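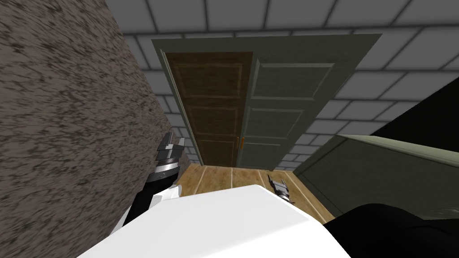 Eine Tür sei für einen Bewegungsplaner die härtere Prüfung als jeder Stapel Würfel, findet Palesa Nkosi. Der Türflügel gibt den Weg vor, der Arm muss ihm folgen, und der Rumpf des Roboters steht dabei gern selbst im Weg. Genau an dieser Stelle setzt Endell 3 an, die neue Version der Planungs- und Steuerungssoftware von Pasel. Sie ist ab sofort verfügbar.

Pasel veröffentlicht Endell 3: Ganzkörperplanung für zweiarmige Roboter in simulierten Wohnräumen

Maluleke, September 2026 - Mit Endell 3 plant Pasel die Bewegungen von Rumpf und beiden Armen erstmals in einem gemeinsamen Schritt. Bisher berechnete die Software zuerst eine Standposition und suchte von dort aus nach einer Armbewegung. Fand sie keine, begann alles von vorn. Der neue Planer verschiebt den Standort während der Suche mit und behält beide Greifer im Blick, auch wenn nur einer von ihnen etwas zu tun hat. Wir freuen uns sehr darüber, denn an diesem Umbau hat das gesamte Entwicklungsteam seit Januar gearbeitet - und er reicht bis in die untersten Schichten der Kollisionsprüfung hinein.

Entwickelt und geprüft wurde die Version in Busanow, unserer Sammlung simulierter Innenräume. Busanow umfasst jetzt 39 Räume mit Möbeln, Türen und beweglichen Gegenständen, in denen insgesamt 600 Aufgaben hinterlegt sind. Jede Aufgabe besteht aus einem Startzustand, einem Zielzustand und einer Liste von Bedingungen, die unterwegs gelten müssen. Bei Türaufgaben kann das zum Beispiel heißen, dass der Flügel einen Mindestwinkel erreicht und kein Teil des Roboters den Rahmen berührt.

Gelenke erkennen, bevor geplant wird

Neu ist auch das Modul zur Gelenkschätzung. Es bestimmt aus den simulierten Kamerabildern, wo die Drehachse einer Tür verläuft und in welche Richtung sie aufgeht. Besonders viel Arbeit steckt in Durchgängen mit mehreren Flügeln, deren Kanten dicht beieinanderliegen und die sich in der Farbe unterscheiden können. Die Vorgängerversion fasste solche Flügel häufig zu einer einzigen Fläche zusammen und plante dann einen Bogen, den keine Tür der Welt mitmacht. Endell 3 führt für jede Fläche mehrere Annahmen parallel weiter und verwirft sie erst, wenn die Bewegung des Griffs ihnen widerspricht.
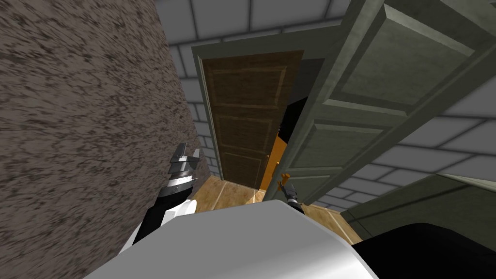

Am längsten habe man über den Moment gestritten, in dem der Planer eine Annahme aufgeben darf, berichtet Thabiso Modise. Zu früh, und die richtige Drehachse fliegt mit hinaus; zu spät, und der Arm zieht gegen den Anschlag. Im Team habe es dafür zeitweise drei konkurrierende Verfahren gegeben, von denen am Ende zwei zusammengelegt wurden. Das Ergebnis lässt sich über einen einzigen Parameter einstellen, dessen Wirkung im Handbuch mit mehreren Beispielläufen gezeigt wird.

Auf dem gesamten Aufgabensatz von Busanow sinkt die mittlere Planungszeit gegenüber der Vorgängerversion um 62 Prozent. Ein vollständiger Durchlauf aller Aufgaben dauert auf unserem Testrechner etwa 19 Minuten und lässt sich damit bequem in die tägliche Entwicklungsarbeit einbauen. Wer nur einen Raum oder eine Aufgabenart prüfen möchte, wählt sie über die Kommandozeile oder die grafische Oberfläche aus. Bei schweren Türen mit starkem Rückstellmoment ist der Gewinn kleiner, daran arbeiten wir weiter.

Greifen mit Blick auf den nächsten Schritt

Auch die Greifplanung wurde überarbeitet. Endell 3 bewertet einen Griff nun danach, was anschließend mit dem Gegenstand geschehen soll. Lange, schmale Objekte sind dafür ein schöner Prüfstein: Am einen Ende gefasst, ragen sie weit über die Finger hinaus und müssen bei jeder weiteren Bewegung als Teil des Arms mitgerechnet werden. Die Software ergänzt das Kollisionsmodell deshalb um den gegriffenen Gegenstand, sobald die Finger schließen, und aktualisiert es, falls er in der Hand verrutscht. Unregelmäßige Oberflächen, etwa bei Gemüse, werden mit einer feineren Hülle angenähert als glatte Bauteile. Das kostet etwas Rechenzeit, spart aber eine Menge überflüssiger Ausweichbewegungen. 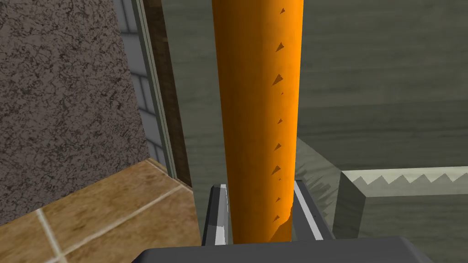 Lässt sich Endell 3 auch mit eigenen Robotermodellen verwenden?
Dafür genügt eine Modellbeschreibung mit Gelenkgrenzen und Kollisionskörpern. Ein Assistent prüft die Datei beim Einlesen, meldet fehlende Angaben und schlägt für einfache Zweifingergreifer passende Voreinstellungen vor. Modelle mit einem Arm werden ebenso unterstützt wie solche mit zwei Armen.

Werkzeuge für die Fehlersuche

Wer schon einmal einen Abend lang herausfinden wollte, warum ein Plan kurz vor dem Ziel abbricht, wird den neuen Verlaufsbetrachter mögen! Er zeigt zu jedem Zeitpunkt, welche Bedingung gerade am knappsten erfüllt ist, und springt auf Wunsch direkt zu der Stelle, an der die Suche einen Zweig verworfen hat. Zwei Läufe lassen sich nebeneinanderlegen und zeitlich angleichen. Aufzeichnungen aus Endell 2 können weiterhin geöffnet werden, allerdings ohne die Angaben zu den verworfenen Annahmen, die damals noch gar nicht gespeichert wurden.

Der Umstieg von der Vorgängerversion ist überschaubar. Bestehende Aufgabendateien werden beim ersten Öffnen umgewandelt, das Original bleibt als Kopie erhalten. Geändert hat sich die Schnittstelle für eigene Kostenfunktionen: Sie erhält jetzt den Zustand des ganzen Körpers und nicht mehr nur den des aktiven Arms. Eine Anleitung zur Anpassung liegt der Software bei.

Verfügbarkeit

Endell 3 und die erweiterte Raumsammlung Busanow stehen allen Nutzerinnen und Nutzern mit laufendem Wartungsvertrag zum Herunterladen bereit. Hochschulen erhalten beides auf Anfrage über das Forschungsprogramm von Pasel.

Über Pasel

Pasel entwickelt Software für die Bewegungsplanung und Simulation von Robotern. Das Unternehmen hat seinen Sitz in Maluleke.

Pressekontakt: Pasel, Palesa Nkosi, Maluleke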